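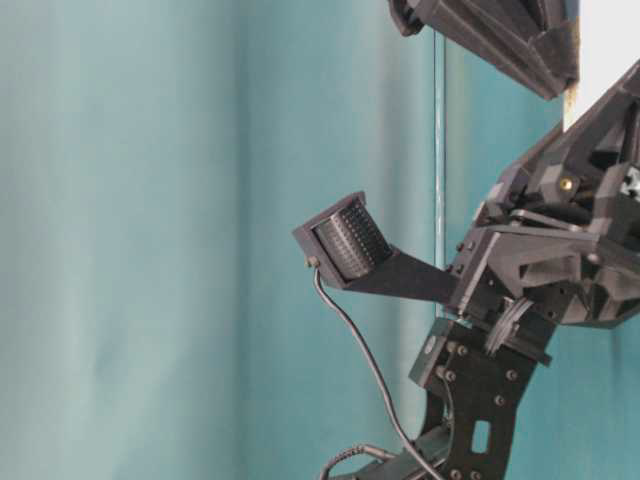

The budget rate is a bad target for a hedging desk

25 April 2019

Most mid-sized importers set one exchange rate in the fall and live with it for a year. The rate goes into the budget, the budget goes to the board, and from then on the treasury team is judged by whether its hedges come in above or below that number. I think the practice should be dropped. The budget rate is a reasonable planning input. As a measure of performance it produces behavior that costs money and hides where the money went.

Consider how the number is made. At Fudcombe, a kitchenware importer I worked with for several seasons, the budget rate was fixed in November by taking the spot rate on a given afternoon and rounding it to the nearest cent in the direction that made the margin look safer. Purchases under that budget were paid for as late as the following winter. The forward points, which were known that same afternoon and could have been read off any bank's screen, were left out. On a currency pair with a wide interest rate gap, the omission was worth more than the whole year's dealing spread, and it was baked in before a single order had been placed.

A desk that is told to beat such a number has three choices. It can cover everything on the day the rate is set, which locks in the forward cost and makes the target unreachable by arithmetic. It can wait for a better level, which is a currency position under another name. Or it can cover part and wait on the rest, and this is what nearly all of them do, usually without writing down how much or for how long.

The second and third choices are where the damage occurs. When the market moves in the firm's favor, the desk has every reason to cover at once and bank the gain against budget. When the market moves the other way, covering would make a miss official, so the desk holds off and hopes. Exposure is therefore hedged early in good years and late in bad ones. A risk policy ought to work in the opposite direction, or at least be indifferent.

Ghasemi, a distributor of replacement pump parts, had a written policy that called for cover of between half and all of expected purchases. On paper that is a sensible band. In practice the hedge ratio sat near the top whenever the forward rate was better than budget and near the bottom whenever it was worse. The policy was never breached. Internal audit tested it each year and passed it each year. The firm still carried its largest open position into the weakest quarter it had seen, and the report to the board showed a compliant desk and a poor gross margin side by side, with no line joining them.

The usual defense is that a company needs a fixed rate in order to set prices. I accept that. A catalog has to be printed, and a sales team can't quote from a moving number. But a pricing rate and a yardstick are separate things, and there is no need for them to be the same figure. Pricing wants a rate that is stable and a little conservative. A yardstick wants a rate that the desk could have dealt at, on a known date, in the size required. Spot on a November afternoon, rounded, is not a rate at which anyone could buy currency for delivery months later.

A better arrangement is dull and fairly easy to run. The company states its exposure by month, 18 months out, and revises it monthly. It fixes a layering schedule: a set share of each month's exposure is covered at a set distance from payment, with the steps spread evenly. The benchmark is then the average forward rate that the schedule would have produced if followed mechanically. The desk is allowed to depart from the schedule within a limit, and its performance is the difference between what it achieved and what the schedule would have given. If the limit is 10 percent of a month's exposure, the most that discretion can add or lose is easy to work out ahead of time, and a board can decide whether it wants to pay for the attempt.

Variance against budget doesn't vanish under this system. It gets split. One part is the forward points, known at the outset. A second is the market's move between the budget date and the layered average, which belongs to nobody on the desk. A third is the error in the exposure forecast, which belongs to purchasing and sales. The last is the desk's own decisions. In the firms I have seen do this split, the forecast error was larger than most managers expected and the desk's contribution was close to nothing in either direction. Both results are useful to know.

Cerby, which buys fabric in one currency and sells finished goods in two others, moved to a layered benchmark with monthly steps. The first year was uncomfortable. The average rate lagged a favorable move, and the sales side asked why the company hadn't simply bought at the best level, as if the best level had been labeled at the time. Layering will always lag. It lags good moves and bad moves alike, and the purpose of the lag is to give the business time to change its prices before the new rate reaches the cost of goods. If prices can be changed within a quarter, a long schedule is a waste of credit lines. If prices are fixed for a year, a short one leaves a gap that no amount of skill will fill. The length of the schedule should be taken from the price list, and it is odd how seldom the two documents are read together.

There are costs. More, smaller trades mean more confirmations and more settlement work. A firm dealing in tickets of $1000 should not bother; it should widen its margin and convert as it goes. Fixed dealing charges matter too. The electronic platform Zekix used for its supplier payments charged a flat fee per forward, and the layering schedule there had to be cut from monthly to quarterly steps before the numbers made sense. Collateral is a harder problem. A firm with more than 20 open forwards and a falling market may face a margin call in the same month as its seasonal stock purchase – and the accounting gain on the underlying purchases won't help, as it arrives later. The credit terms should be settled before the schedule is drawn up.

Hedge accounting is sometimes raised as an obstacle. In my experience it favors a schedule. Documentation is simpler when each forward is tied to a stated share of a stated month, and over-hedging is easier to catch when the exposure forecast is refreshed on a fixed day.

The budget rate can stay in the budget. It should come off the treasury scorecard, and so should any bonus attached to it. Where a board insists on keeping one number for both uses, it should at least take that number from the forward curve, weighted by the months in which payments fall due. The calculation fits on a single worksheet.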